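Student project report: Matching dog owners with walkers in Dramside

Background
Jullness is a small web app that helps people in Dramside find a neighbor to walk their dog during the workday. We built it over one term. The town has one commercial walking service, Prustlow, and it takes bookings a week ahead. We wanted to see if owners would use something with shorter notice.

We posted a sign-up form in April and got 87 replies. Most people wanted one midday walk, two or three times a week. Price came up less often than we expected – the main worry was handing over a house key. 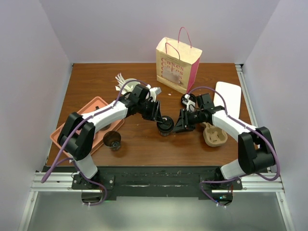 Roya Azimi wrote back on the form that she would never give a key to a person she had only met through an app, and that a first walk with the owner present should be required. Four other owners asked for the same thing, so we added a meeting step before any booking can be confirmed.

Method
Each owner enters the dog's size, age and habits with other dogs. Walkers list their free hours and the largest dog they will take. The matching script, which we called Bagheri, drops any walker who lives too far away and sorts the rest by shared hours.
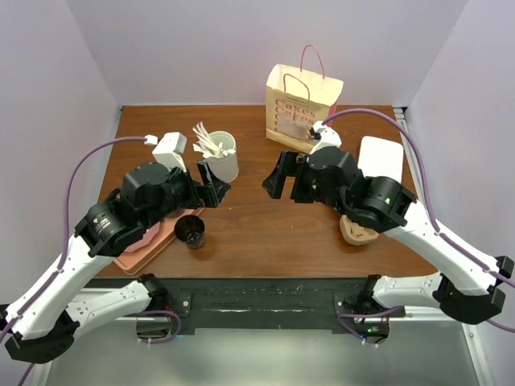

Sorting by hours alone gave poor results for large dogs. Few walkers would take them, and the same 3 names kept showing up first. We changed the sort so that a walker with a full week moves down the list.

Results
The trial had a budget of $500, spent mostly on hosting and walker insurance. In total 1,042 match requests were run, including our own tests. We did not separate the two in the log, and we should have. 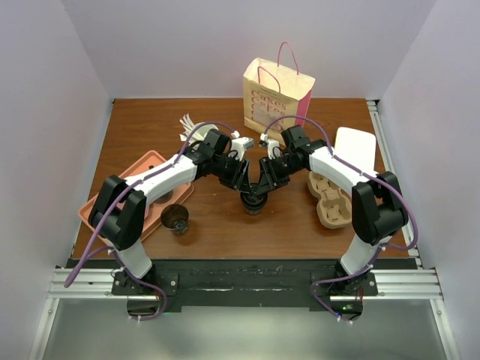 Remaining work
Cancellations are still handled by email. The next group should add a cancel button and a reminder the evening before each walk.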